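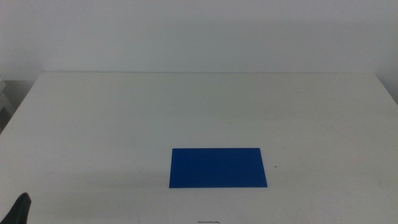 Umari Craft Club, Tabletop Group

1/ Right, the big white table. We've cleared it back to the top and one blue board. Things have been getting put down on bare table and then leaned on, so from now on small pieces go on the blue.

2/ The scuffs don't wipe off. I've tried washing-up liquid and a melamine sponge. Leitner do a surface cleaner, 500 ml, and I'll get one if the kitty runs to it. Otherwise we live with the marks.

3/ The board stays flat in the middle, long side facing you. Brush off bits before you put anything down. Grit gets into the paint and you can't get it out again.
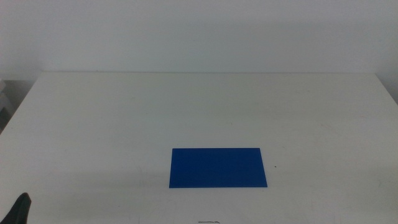
Allulell: can we cut on the blue one or is it just for painting?

4/ Just for painting please. Cutting is on the old mats in the Ekel drawer. There are 4 of them and the bottom one is still decent.

5/ On to the bands. Black, beige, red, beige, black, in that order. Do the red before you do the black on either side. Thin coats, and leave it 70 minutes between colours. I used masking tape on my first go and it pulled the beige up, so I do them by eye now.

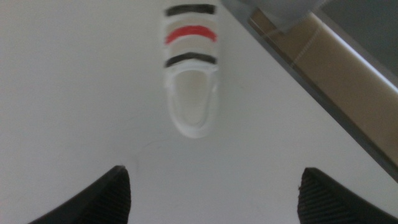
Striped piece, rounded end with the raised rim.

6/ The rim stays white. If you get black on it, wipe it straight away with a damp cotton bud. There's a box of 100 by the sink.

7/ Table's free from 4 in the afternoon for the rest of December. Put your brushes back in the jar bristles up.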